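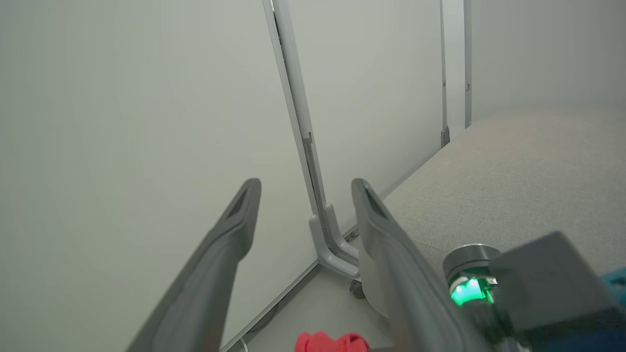

Clem Ruddock wrote to me last week that I should stop whining and paint the hallway a color. Any color. He'd read my piece on moving back into the old apartment and he had Opinions, most of them about white walls, which he thinks are for dentists and people who are about to sell.

I've been chewing on it ever since, and Clem, I love you, but no.

I'll grant him the first part. There is a kind of white that makes a room feel like you're waiting for your number to be called. I lived in one of those for 2 years, a rental over a dry cleaner, and the overhead light did something awful to it after dark. Everybody who came to dinner looked like they had the flu. If that's the white Clem has in mind then sure, get the roller out.

But the last time I gave in and picked a color, it took me most of November. I brought home 30 of those little paper cards (they're free, and I have no self-control around free) and taped them up in the hall, and then I walked past them for weeks getting more and more cross. The one I liked in the morning looked like canned soup by dinner. My sister Anitha liked a green. My neighbor liked whichever one I was pointing at, bless her. In the end I bought a sort of dusty clay pink, spent a whole weekend on it, and hated it before the second coat was dry!

And then you have to live with the thing. Every chair has an argument with it. I had a blue rug I'd carried through four apartments, and suddenly the rug was the problem, and so was the lamp, and I was standing in a store pricing new lamps because of a can of paint. A can that cost me 60 dollars, by the way, before brushes.

White lets me be lazy, and I'd like to stick up for lazy. I can hang my aunt's terrible seascape on it. I can take the seascape down when my aunt goes home. When the kids from upstairs come by and somebody drags a sticky hand along the hall (somebody always does), I have half a can in the closet and it's gone in five minutes, no matching, no hunting for a receipt with the name of the shade on it.

Annapurna Nair, who got me into writing this column in the first place, has a dark red dining room, and I'd happily eat in there every night of my life. It's gorgeous. She also knew she wanted it red before she'd unpacked a fork. I think that's the whole difference between us, really. Some people walk into a bare room and already see it finished, and good for them, go buy the red. I walk in and see a place to put the bookcase.

What I can't stand is being told a plain wall means I haven't started yet. People say it so kindly, too! "Oh, it'll be lovely when you've done something with it." I have done something with it. I sanded it, I filled the holes, I did two coats and cut in along the ceiling with my tongue between my teeth.

Anyway, Clem's coming to stay in the spring. He says he's bringing swatches. I'm putting him in the room with the pink closet, the one spot I never got around to painting over.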